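Rerkix Publishes Practice Guideline for Robot Arms in Household Kitchens

Voluntary document sets out workspace, handling and reporting rules for test kitchens and research laboratories

August 3, 2024

Rerkix, the working association for service robot safety, today released its Practice Guideline for Robot Manipulation in Domestic Kitchens. The guideline is addressed to laboratories, manufacturers and test houses that operate robot arms near ordinary household appliances. It is available free of charge and takes effect on publication.

The guideline was prepared over two drafting rounds. A public draft issued in April drew 694 written comments from members and outside reviewers. The drafting group, chaired by Luana Evangelista, answered each comment in writing, and the answers are published with the final text.

"Laboratories have been writing their own kitchen rules for years, and many of those rules are good," said Evangelista. "What was missing was a shared text that one laboratory could hand to another and expect to be understood. Reviewers told us where the draft was vague, and those clauses have been rewritten."

Trial work was carried out at the Marinho test kitchen, which is furnished with a domestic stove and refrigerator. Clauses on cookware, textiles and cable routing were checked there before they were adopted.
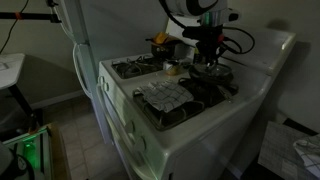
The gripper over a pan on the rear right burner, Marinho test kitchen.

Scope

The guideline covers a single arm, fixed or on a stand, that handles cookware, lids, dishes and kitchen textiles on or near a stove. It does not cover mobile bases, knives, or the handling of hot liquids. Those subjects are assigned to a second part, on which work has begun.

Main provisions

Fuel and power. For all work classed as cold handling, the gas supply to the stove must be shut off at the valve and the valve tagged. Turning the control knobs to the off position is not accepted as a substitute. The tag carries the name of the operator on duty and is removed only by that person.

Textiles. Towels and cloths may be placed on burner grates during cold handling only. They must be recorded in the session log when they are put down and again when they are taken away. A session may not be closed while a textile remains on the cooktop.

Lids and glass. Glass lids are to be inspected for chips before each session. The approach to a lid knob must be made at reduced speed, and the final 27 millimeters of travel must be made under force limits set in advance by the operator.

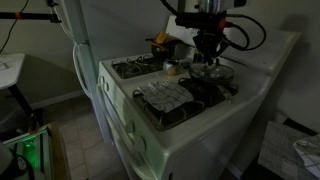 The force limit is to be tested with the cookware used in the session and may not be carried over from a previous setup. Where a lid is replaced by one of a different diameter or weight, the test is repeated and the new value is entered in the log before work resumes.

Cables. Cables at the wrist must be secured so that no loop can catch a pan handle, a grate or a knob at any point in the planned range of motion. Operators are to run the full range once at low speed, with the cooktop clear, at the start of each day.

Operator position. The operator must have an unobstructed view of the gripper and an emergency stop within reach. Visitors remain at least 900 millimeters outside the marked working area. The marking may be tape, paint or a fixed barrier.

Plates and dishes. Plates may be set down on a grate only where the surface is stable or has been padded with a folded textile. Release height is to be kept as low as the gripper allows.

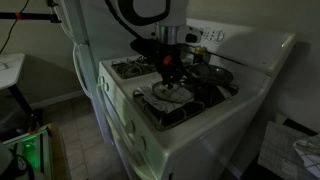 Records and Reporting

Each laboratory applying the guideline keeps a session log and retains it for 200 days. Drops, unplanned contacts and emergency stops are reported to Rerkix on a one-page form. Reports are held without the name of the laboratory and will be summarized once a year.

Where a wrist camera is fitted, its recording is kept with the log. The drafting group found that a view from the wrist is often the only one that shows the space between the fingers and the object. 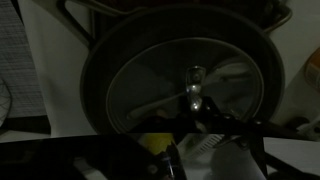 Érica Guimarães, who led the trials at Marinho, said the reporting form was shortened twice at the request of operators. "People fill in one page. We had four pages in the first draft, and the forms came back half empty," she said.

Adoption

Flalava and Ravov have confirmed that they will apply the guideline in their own test kitchens. Anderson Toledo, head of laboratory operations at Flalava, said the company would replace its internal kitchen rules with the new text and train its operators accordingly.

Rerkix will accept questions and proposed corrections in writing at any time. Corrections that affect safety will be issued as notices to all registered users. Other changes will be held for the next edition.

Media inquiries may be directed to Ademir Vasconcelos, Communications Office, Rerkix. Technical questions should be addressed to Welington Vieira, Secretary to the Drafting Group.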